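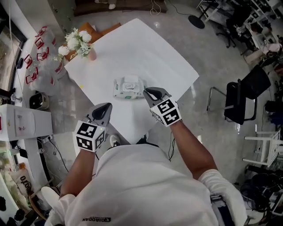 Wipes out, flowers still going. Feb 24, 2018

Quick one before bed. Started on the front room after lunch, meant to do the whole lot, got as far as the table. Square white thing shows every mark, coffee rings esp. Went at it with the wipes, then again. Shifted the pink vase up to the far corner so I wouldn't knock it. White flowers, Dagmar's pick, colour goes nicely with the orange seats I think. Need fresh water tmrw.

Counter next. Bag with the red packets can go in the kitchen cupboard, if there's room, there's never room. Cords on the floor underneath, have been meaning to tape them down since December. Still havent. Boris rang in the middle of it re the Guvstead keys, 15 minutes, lost my place completly.

Shelves down the back I didn't touch. Too much gear, no idea what half of it plugs into. Will ask B.

Rug wants a proper shake. Grey tiles want a mop. Both tomorrow, or whenever.

To get: wipes, bin liners, a hook for behind the door, tape!! (the wide one)

Leftover soup for tea. Michalík invoice still not paid, no. 1031, do it first thing. Bed by 11 hopefully.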